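Speaker notes: Soft Walls, a talk on curtains in small bedrooms
Claltcombe Home Evening, doors at 7

Slide 1. Say hello, wait for the back row to sit. Start straight in with pleats, because I love pleats! Floor length, every time, even over a short window. A curtain that runs all the way down makes a plain bedroom feel taller and calmer.

Slide 2. Color. Go pale and a little cool if your furniture is warm. Gray with a hint of green-blue next to honey-orange wood is a lovely pair, and you don't have to buy a thing for the dresser. 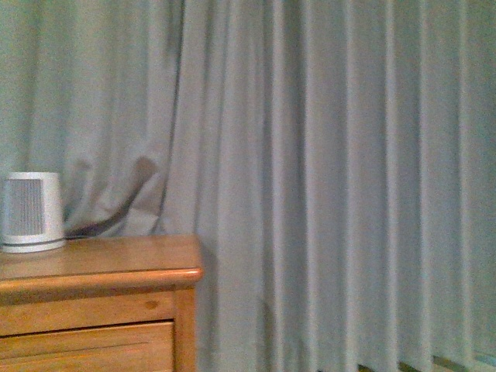
At the Brolta workshop one listener objected that long curtains behind a dresser only collect dust, and that she'd sooner have a blind. Fair point, and I want to give it proper time. Pull the dresser out 3 inches and the vacuum nozzle fits down there. Mine gets done every February, plus whenever I lose an earring.

Slide 3. Where two panels meet. Let them overlap a good hand's width, one tucked in front of the other. Pass the Bonsu swatches around now (16 of them, count them back in!).

Slide 4. Dressing the folds. Run your fingers down each pleat from the top, then leave it alone overnight. Take questions, then tea.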